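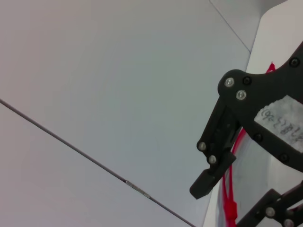
I've wanted to get inside the Lyimo bag works at Fukden for ages, and this spring's open day finally lined up with a free morning (and a cheap train from Zolodport!). It's the sort of place you'd walk past without a second look, a low building behind a tile shop, with the door propped open and a paper arrow pointing you in. I love seeing how everyday things get made, so I was grinning before I'd even signed the book. First stop was the checking room, and I liked how plain it all is. The panelling is a smooth, matt pale grey with fine dark seams running between the panels, and one of the long seams has a short silvery strip set partway along it. I spent far too long looking at that strip. After the clatter of the corridor it felt very calm in there.

Lyimo make resealable bags, the clear kind with a press-together strip along the top. You start at the rolls of film, which are much bigger than I'd pictured and weigh 230 kilos each when full. Then comes the folding, the side seams, the cutting, and then the boxes, 500 bags to a box. We were allowed to stand quite close to the cutting line, behind a yellow rope, and the noise is lovely, a sort of quick soft chop that goes on and on until you stop hearing it. A boy next to me asked if they ever made one big enough to sleep in. They haven't, but the guide looked as if she was thinking it over.

Back in the checking room we got to the part I enjoyed most. They make seven sizes in the Enau range, and one bag in every 100 is taken aside and looked over by itself.

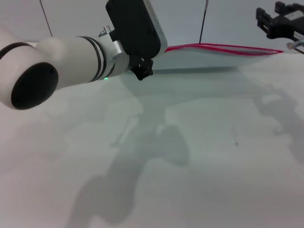

A clear zip-lock bag laid flat on the white table, red seal along its far edge.

The red is such a good idea. Two parallel lines of it run along the zip, and on clear plastic that helps you find the opening without any of that rubbing and picking at the corner. We all had a go with bags from the spares tray. You press from one end to the other with your thumb and feel for the little bumps, then hold the bag up and give it a squeeze. Mine leaked the first time. Second go, perfect, and I was absurdly pleased with myself!

There was tea afterwards in the loading bay, very strong, with ginger biscuits handed out in (of course) resealable bags. I came home with three of them, and they're already full of screws, buttons and the spare keys for the bike lock. My only grumble is that the film store was shut for the morning, so we only saw it through the door. They're planning another open day in November and I'd happily do the whole thing again.

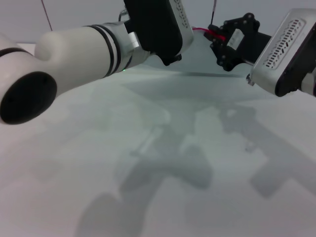 Can children come on the tour?

Children aged seven and over are welcome with an adult, and everyone needs flat, closed shoes for the cutting hall.

Posted 01/04/2026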